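Murkar notebook, teleop bench
2nd August
Present: me, Pravesh Shabalala. Styliani Katsaros on remote for the first hour.

Goal for the day: finish the cushion set in the living room, hand-guided first, then remote, and settle which of the two goes into the Nullov training run. The April set was all hand-guided and the policy came out jerky near contact. Styliani thinks the jerk is from our hands on the arm. I think it is the timestamps. Today was meant to separate the two.

Setup as left on Friday. Wrist camera at fixed exposure, white balance locked. Gravity compensation retuned before starting, as the arm was sagging at full reach and whoever guides it ends up lifting. Gripper force limit left at the low setting for all fabric work. Log rate unchanged.

Hand-guided, morning. Pravesh guiding, me on the laptop. Task is the usual: approach the seat from the front, close on the near edge of a cushion, lift clear, set down at the other end, open, back off. Guide stands behind the elbow and keeps hands off the wrist. The first few takes were thrown out for an arm in the wrist view. After that he held the forearm link from below and it stayed clean.

Torque traces show the guide's corrections plainly. There is a bump just before each close, where he stops, looks, and nudges. In playback the arm reproduces the nudge whether or not the cushion is there to be nudged toward. This is the jerk from April, so Styliani has a point. 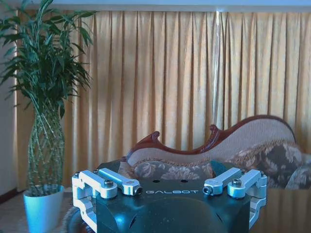 Remote, afternoon. Leader arm on the Didov stand, operator facing the screen with the wrist view only. Delay measured at 43 ms, steady over the session. Scaling at one to one for the approach, then half for the last part before contact. Pravesh disliked the switch at first and asked for a pedal instead of the automatic changeover. Wired the spare pedal. Better. The changeover now goes in the log as its own event, so it can be masked later.

Depth is the weak point on remote. With one view the operator comes in high and settles down onto the fabric in small steps. Patterned upholstery helps a bit, plain upholstery does not. Tried the Esposito overlay (projected fingertip point) and the small steps mostly went away, but it drifts when the wrist rolls. Left it on for approach, off for grasp. Needs a proper calibration of the hand-eye transform before I trust it for more than that.

Other trouble:
Episode 404 has no close event. The fingers closed, the event was not written. Marked bad, not deleted.
Clock on the logging machine had slipped against the arm controller again. Resynced at lunch. Anything from the morning should be shifted before comparing with the afternoon, or the bump will appear in the wrong place. So I have a point as well.
Fringe and loose fabric edges: approach square to the seam, otherwise one finger goes over and the other under. Three takes lost this way before we wrote it on the task card.
Pravesh's remote takes run slower than mine. Do not normalize for speed yet.

Counts. Hand-guided set now stands at 2,000 usable episodes across both operators, including April. Target for the mixed set is 4,000. I would rather make up the rest by remote, given the above, and keep hand-guided for the tasks with awkward wrist angles where the leader arm runs out of travel.

Decision for now: Nullov run gets two trainings, one on each source, same seed, same number of episodes. No mixing until we have both curves. Styliani to write the mask for the pedal event. I will redo the hand-eye calibration before the next session.

To do
Move the estop cable to the other side of the base, it is where the guide stands.
Ask Pravesh for the unshifted morning log.
Second pedal.
Task card, add the line on seams to the printed copy too.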